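Textbooks > Everyday Crafts > Part Two > Chapter 12

Chapter 12: Baskets and the People Who Carry Them
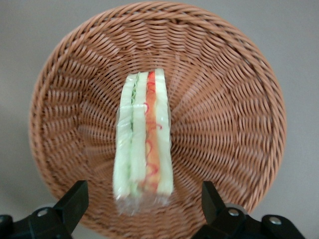
Where We Begin

If you have ever carried apples, laundry or a sleeping kitten from one room to another, you have very likely trusted a basket to do the job, and you probably gave it no thought at all! Baskets are among the oldest things people make, older than most pottery, and yet the basic moves (over, under, around and back again) would be familiar to a weaver of 2,000 years ago.

In this chapter we will spend a good while in the market town of Ronditz, where 89 families once wove for a living and sold their work each November, when the fields were quiet and hands were free. We will also visit the river village of Tiêu, where the weavers start from the center and let the spokes decide how wide the thing will grow.

Before You Read

Find a basket at home and turn it over. Can you tell where the maker started? Follow one strand with your finger as far as it goes, and jot down where you lose it. Keep your notes handy, for we will come back to them when we reach the section on rims and borders.

© Trinudell Schoolbooks | Contact the editors | Back to top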